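Treloar garment handling set, README

Recorded at the Bisomdale returns depot, where arms now lift and hang part of the clothing. Two folders: lift and rail. Contact: Mirjam Baumgartner. 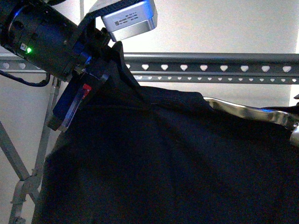

Who clears a missed grip?
The rail operator on shift, using the Drokov pendant. Each operator covers 6 cells.

Hand sorting of damaged stock is unchanged. Dark fabric is tagged separately in the rail folder.

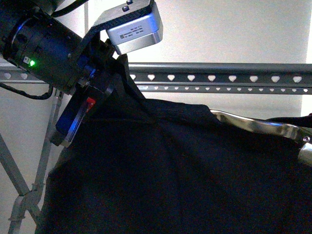

Fustach wrote that the job has moved from lifting to watching, and asked for shorter turns at the cells.

Turn length is logged in shifts.csv.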